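Planning a Self-Guided Tasting Day by Rail

Heidrun Prantl

A tasting day is a day trip with three or more food stops in a fixed order. The method below uses the branch line from Pruvau to Lellow, with a change at Botha, but it applies to any line with a regular service and producers within walking distance of the stations.

Before you start

You will need the current timetable, the opening hours of each producer and a map that shows footpaths. Check the opening hours by telephone. Printed hours for small dairies and bakeries are often a season out of date, and in July several producers on this line close in the afternoon.

Step 1. Fix the last stop first

Choose the stop with the shortest opening hours and build the day backwards from it. On the Lellow line this is normally the smokehouse, which serves visitors on Thursday only. Write down its closing time, then subtract 90 minutes. The result is your latest arrival.

Step 2. Order the remaining stops by strength of flavour

Mild foods go early. A workable order is bread, fresh cheese, cider, hard cheese, smoked fish. If the timetable forces a change, move the bread. Cider before fresh cheese dulls the cheese and should be avoided.

Step 3. Limit the number of stops

Five tastings are enough for one day. With seven, the last two are usually rushed, and portions at farm counters are larger than those served on a guided tour. Groups can share one plate between two people.

Step 4. Match the stops to trains

Enter each stop in a table with four columns: arrival, start of tasting, end of tasting, departure. Allow the full walking time in both directions. At Botha the footbridge adds a few minutes to any change of platform. Do not plan on a connection that depends on the first train being early.

Step 5. Book

Book in the order in which the stops could fail, so the smokehouse comes first. Give the size of the group, the arrival time and any allergies. Kiline, the cider press above the station, accepts groups without notice in the morning but requires a booking after lunch.

Step 6. Carry and store purchases

Take an insulated bag with two ice packs. Pack fish in its own sealed container. Buy hard cheese and bottles on the return leg where the route allows it, as most stations on the line have no lockers.

If a train is cancelled

Drop the next stop and keep the last one. Telephone the producer you are missing before telephoning the others.
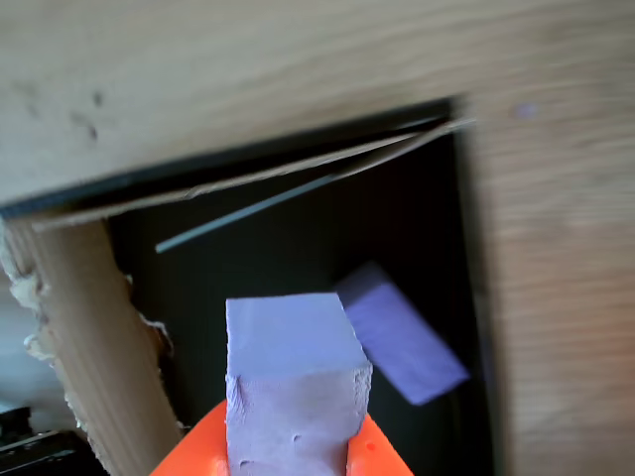

Page 7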